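How to Clear and Wipe Down a Shared Café Table
Updated September 6, 2021

The oval tables by the bench sofas collect more clutter than any others at Kotoson. People sit down with a drink and some paperwork, and a few hours later there's no room for a plate. One table takes me 13 minutes, start to finish.

You need a tray, two soft cloths, a paper folder and a spray bottle of mild soap and water.

1. Take the drinks first. Mugs and cups go on the tray, even if they still have something in them. Leave a bottle with its cap on until you've asked whose it is.

2. Gather the papers into one stack. Don't sort them yet - just square the edges and slide them into the folder.

3. Stand small boxes together at one end. Check inside before you throw any of them out.

4. Pick up the coasters and wipe both sides.

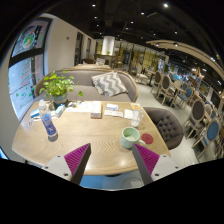
5. Move the plant last. Lift it by the pot, and tuck the stems in so they don't drag over the wood.

6. Spray the cloth, not the table. Wipe with the grain, then dry with the second cloth. A shiny finish shows streaks under overhead lights, so look at it from a low angle before you stop.

Put the plant back against the sofa and set out one coaster per seat. The folder goes to Wyn Dafis at the counter.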